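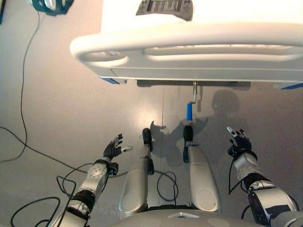

Wisasia Care Equipment Users Group
Minutes of the demonstration visit to the Vollwood training center
Held Apr 21, 2023, in the ground floor demonstration room

Present: six members of the group, two staff from Vollwood, three from the Godinho robot team. Apologies were received from the Trunatska site.

1. Minutes of the February meeting

Agreed with one correction. The purchase order for replacement casters should read 737, not 773. The order has since been placed.

2. Purpose of the visit

The group asked in February to see the Godinho humanoid at a hospital bed before deciding whether to put its name to the trial. The task chosen was the hand crank under the foot end of a manual bed, with its blue grip. Members had said this was the job they wanted to see, as it means bending low many times in a shift. The Trunatska site still has 145 manual beds in use.

3. Demonstration

The Godinho team explained that the robot has two multi-fingered hands and works from a camera in the head and another at the wrist. Members were asked to stay behind the tape while the arms were powered. The session was set for 20 minutes and ran over.

The team said that reaching the grip is the slow part. The crank hangs in shadow under the frame and the hand has to come in low, past the foot rail. Two members asked if the bed could be moved closer to the window. The team preferred to leave it where it was, as wards will not be lit to suit a robot.

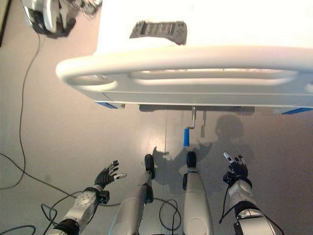 4. Questions from members

Cables. One member said the cables on the floor would not be allowed on a ward. The team agreed and said a battery version is planned, no date given.

Patients. The team confirmed that nobody would be in the bed during any part of the trial. Members want this in writing.

Stopping. Vollwood staff hold the stop button at all times. It was asked if a second button could be placed at the head end - Vollwood will look into it.

Wear on the crank. A member asked if the hand could bend the rod or damage the bearing.
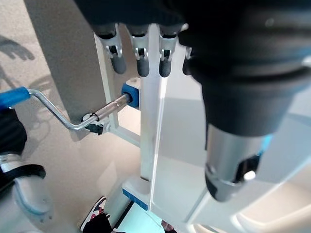
The team said the grip force is limited in software and offered to share the settings. The group would also like the crank checked by Vollwood before and after each trial day, with the results kept in the equipment log.

5. Cost

The group's share of the trial would be $2,827, payable in two parts. Members were content with the figure but did not approve it at this meeting. Trunatska to be asked for its view first.

6. Actions

Godinho team to send the force settings and the written statement on patients.
Vollwood to report on the second stop button.
Secretary to write to Trunatska about the cost and send them these minutes.

7. Next meeting

To be fixed by email once the papers under item 6 are in.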